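What 69 percent in simulation does and doesn't tell you
Speaker notes, Fullton workshop, afternoon slot
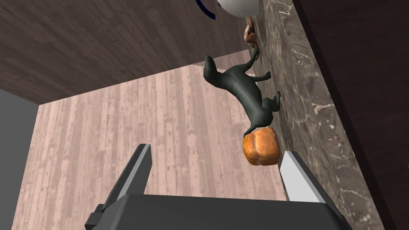

Start with the number, get it out of the way. Wullow, our grasp planner, scores 69 percent over 200 simulated episodes. I've seen that figure quoted without the word "simulated" next to it, once in our own newsletter.

Pause. Ask who has had a planner drop by half when it moved to hardware. Wait for hands.

Slide 2. What the planner gets: wrist camera, joint state, a text goal. What it doesn't get: object poses. The older Sermont baseline did get poses, so please don't compare the two columns in the handout. I asked for them to be split and they weren't.

Slide 3. Clutter. We spawn mixed objects close together on a stone-textured counter - food, figurines, odd shapes. A bread-like block is a fair target until you ask how it squashes. Ours is a rigid body with a friction value somebody typed in. Say this slowly.

Slide 4. Failures, sorted by hand. 3 kinds: wrong object, right object but bad approach angle, and "other." Other is the biggest pile. I don't trust any failure chart where other is small.

Mention the approach angle bug here. The camera transform was rotated in one config file and the policy still scored well. Either it learned around the error or the scoring is too kind. I lean toward the scoring. We count a lift as a success after 4 frames off the surface.

Slide 5. Randomized textures. Everybody does it, us included. We swapped wood and stone finishes and the score barely moved. People at Rowlands read that as robustness. Could also mean the textures were never the hard part. Lighting on the real bench is my guess, and I have no data for it, so say "guess."

Skip slide 6 if short on time.

Slide 7. What I'd want before believing any of this: the same 200 starts run with the camera nudged, a stricter lift check, and the raw logs posted. The nudged runs are queued. Logs are waiting on disk space.

Questions. If asked about a hardware date, say there isn't one.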